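3.2 Storage of drinking water inside the home

Piped supply in Madholm runs on a fixed schedule, and most households store water for the hours when the taps are off. In the first round of interviews we asked where water for drinking was kept, how long it stood before use, and what it was kept in. The questionnaire was written in English, translated, and tested in Asadi before the main survey. Answers were entered on paper and typed up the same evening.

Households in the lower part of town, near the Hadarent pumping station, had water in the early morning and again after 6 p.m. Households on the Vudach side had one supply period only, and its length changed with the season. In April it was often too short to fill a roof tank. This difference matters for the results below, as the Vudach households kept more of their drinking water indoors and kept it longer.

Three kinds of storage were recorded. The first was the fixed tank, on the roof or in a yard. The second was the covered bucket, usually with a tap near the bottom. The third was the reused drink bottle, filled by hand at the kitchen tap and kept wherever there was room. Bottles were the least studied of the three in earlier work on the town, and we gave them more attention for that reason.

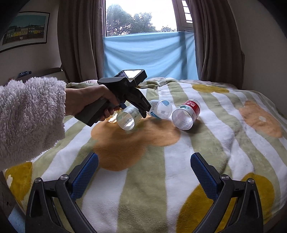 Figure 3. Empty plastic bottles in a bedroom.

Reused bottles have some clear advantages. They cost nothing, they can be closed, and a child can carry one. Their weak point is cleaning. The neck is too narrow for a hand or an ordinary sponge, so most respondents rinsed with plain water and a few used rice or coarse salt as a scrub. Bottles were also spread through the house to a degree we had not planned for. Our form had boxes for the kitchen, the yard and the hallway, but empty ones may just as well be in a bedroom, as with those in Figure 3, and a form that asks only about the kitchen will miss them. We added a line for other rooms before the second round.

The age of a bottle was hard to establish. Respondents could usually say what a bottle had first held, but not when it was bought. We therefore dropped age from the analysis and used visible wear instead — scratches, clouding and a loose cap were each scored as present or absent. Two interviewers scored the same bottles separately in 50 homes, and where they disagreed the lower score was kept.

Standing time was easier. Respondents tied it to the supply schedule and gave consistent answers when asked again later in the interview. The longest standing time we accepted as reliable was 7 days. Longer times were reported in a small number of Vudach homes, but these referred to reserve water that was meant for washing, and we left them out of the drinking water tables.

3.3 Water testing

Samples were taken from the container the household said it would drink from next. Chlorine was read at the door, and the remaining tests were done at the field office the same day.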